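Incoming inspection checklist – Henico hand-held gripper kit
Reviewed for Niazi by Ekkachai Somboon, April 2026
Status: accepted with conditions, see items 3 and 8

Scope

The kit under review is the Henico pair: 2 hand-held grippers, cables, spare pads and the carrying case. It was supplied through Trisham on a trial basis. The checklist follows our usual order for hand tools, with extra lines for the linkage and the pads. Results are marked OK, ATTENTION or FAIL. Comments are mine unless marked otherwise.

1. Delivery and paperwork – OK
Both grippers, manual, pad set and hex keys received. Serial labels match the packing list. The manual is a printed draft and has no torque values for the finger screws. Asked Trisham for the final version.

2. Housing and handle – OK
No cracks or sharp edges. Handle halves close evenly. Trigger returns on its own from every position I tried. Left and right units feel the same in the hand.

3. Finger pads – ATTENTION
Check each pad for lifting corners, tears and loose fibers. Check that both pads are fully backed by the finger block. Pads that have started to separate will catch on laces and fabric, and the free edge gets longer each time it does. The upper corner of the left pad is peeling away from its holder. The right pad is ragged along the top and the side and looks the more worn of the two. Change both together, never one alone. Henico quotes a pad life of 3,000 closures, and I would not plan on it for rough or stitched goods.
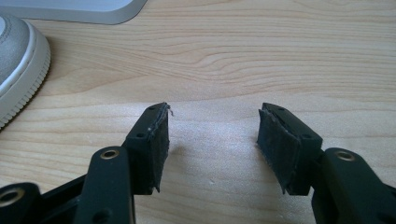
4. Pivots and link arms – OK
Look at the brass eyelets for scoring and side play. Open and close the fingers slowly and feel for a hard spot. None found on either unit. Keep oil off the pivots, it ends up on the pads. Wipe with a dry cloth only.

5. Finger screws – OK
All present and seated. Marked with paint pen at our end so that movement shows up at the next check.

6. Cables and strain relief – OK with comment
Connectors lock. The jacket is undamaged along the full length on both. The cable leaves the body at a stiff angle and I would like a longer boot on it. Route each cable to the operator's own side and do not let the two cross. Any cable on the floor goes against the table leg or under a cover.

7. Work area
Walkway around the table clear – OK
Table does not rock – OK
Operator can reach the far side of the work without leaning on the edge – OK
Lighting even over the work – OK, though the rest of the room is dark and people coming in from the corridor need a moment
Loose tape on table – none lifting, recheck weekly

8. Handling trial – ATTENTION

The trial used footwear, as that is what Niazi intends to run. Operator worked two-handed, one unit per hand, in 12-minute blocks with a break between. No pinched fingers, no dropped tools. Wrist fatigue was reported in the right hand at the end of the later blocks.

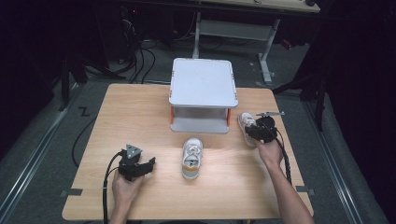

Niazi asked whether the kit can be used by one person without a helper, and my answer is yes for items of this weight. Let one hand do the holding and keep the other free for the next item. With one sneaker clamped upright in the right gripper beside the white stand, the left jaws are still open for the shoe lying in front of it. The condition is that the operator does not squeeze harder to make up for worn pads. That is where I expect the wrist complaints to come from – fit new pads first, then ask again.

9. Comparison unit
The Curnosetti gripper we looked at earlier has a lighter trigger but the pads are glued and cannot be changed on site. I would stay with Henico on that point alone.

10. Actions
Replace all pads on both units before further use (Niazi)
Final manual with torque values (Trisham)
Quote for longer cable boots (Trisham)
Repeat items 3, 4 and 8 in May (E. Somboon)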